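Flesuvside Cabinet Reach: simulated wrist-view episodes and the small planner that made them

Last updated Friday, July 9, 2021

Hello, and thank you for stopping by. Flesuvside is a modest collection of simulated robot arm episodes, together with the planning and logging code we used to produce them. It grew out of a wish to have something small enough to download over a slow connection and still awkward enough to catch a careless perception stack. If you work on grasp approach, collision checking or shadow handling, we hope you find a use for it. If you only want the loader, skip down to Getting started and come back to the rest with a cup of tea.

What you get

There are 200 episodes, split across 3 room layouts. Every episode carries the rendered wrist view, the joint positions, the commanded gripper width, the planner's chosen path and a plain text log of anything the planner grumbled about. The text logs are worth a look, by the way. We nearly left them out of the release, and then found ourselves opening them more often than anything else in the folder.

The code lives in 2 packages. Soriano is the planner, which takes a target pose and a rough map of the furniture and gives back a path the arm can follow without clipping anything. Pollwood is the recorder, and it sits beside the simulator writing everything to disk at a steady rate. They can be used separately, and Pollwood in particular has no opinion about which planner you run alongside it.

Getting started

Unpack the archive somewhere with a fair bit of room, set the data folder in settings.txt and run the check script before anything else. It opens each episode, compares the number of rendered views with the number of joint records and tells you by name if one has gone astray. A clean run prints a single line. If you see a page of complaints instead, the likeliest cause is a half-finished download, so try fetching the archive again before you write to us (we do like hearing from people, though!).

After that, load an episode by its folder name and step through it in order. Times are in seconds from the start of the episode. Positions are in metres, joint angles in radians, and the wrist view is stored exactly as rendered, without any sharpening or colour correction. Camera settings are kept with the layout they belong to, so please don't copy them from one layout to another — we did this ourselves in January and spent a miserable week chasing a fault in the planner that wasn't there.

Labels

Each view has a label map made by the simulator, with separate classes for wall, floor, furniture, work surface and gripper. Shadows have no class of their own. A shadow lying over a cabinet door is labelled as cabinet, and a shadow on the floor is labelled as floor. We went back and forth over this for a long while, and settled on it in the end as the least surprising choice for people training ordinary segmentation models.

The Skudthorpe layout

Of the 3 layouts, Skudthorpe is the one people ask after most. The furniture is plain and the walls are bare, which sounds like a holiday for a perception system, and yet 68 episodes there gave our first obstacle detector real trouble. It took dark patches on the floor for solid things and sent Soriano on long, wandering detours to get past them. The present detector checks depth before it believes in an edge, and the detours have mostly gone. We have kept the old detector in the legacy folder so that you can compare the two for yourself.

The red-fronted cabinet against the wall is a useful landmark when you line up your own label maps with ours. The gripper's shadow on the pale surface in front makes a good second check, as it should come out under the surface's own label.
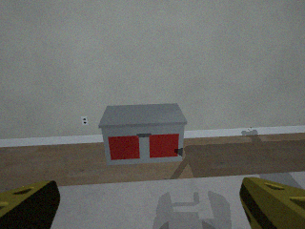

Can I train on the wrist views alone, without the joint records?

You can, and several of our own baselines do just that, though you should expect weaker results on the approach phase, where the views change very little from one step to the next and the joint records carry most of the useful signal.

Known problems

The planner can be over-cautious near the joint limits and will now and then refuse a pose that the arm could reach perfectly well. Raising the search budget in the Soriano settings helps, at the cost of a longer wait. Pollwood doesn't yet resume a recording after the simulator has been paused, so start a fresh episode if you need to stop for any reason. Surface textures are repeated between layouts, and a model trained on one may look better on the others than it deserves to.

Everything here is simulated, and we have made no attempt to match the lighting or friction of any real room. Please test gently, at low speed, before moving anything learned from this set onto a physical arm.

Changes and contributions

Fixes to the loader are very welcome, as are new layouts, provided they come with their camera settings and pass the check script. Please keep each change small and say in a sentence or two what it is for. Changes to the label classes need a new version number, and older versions will stay available for download alongside it.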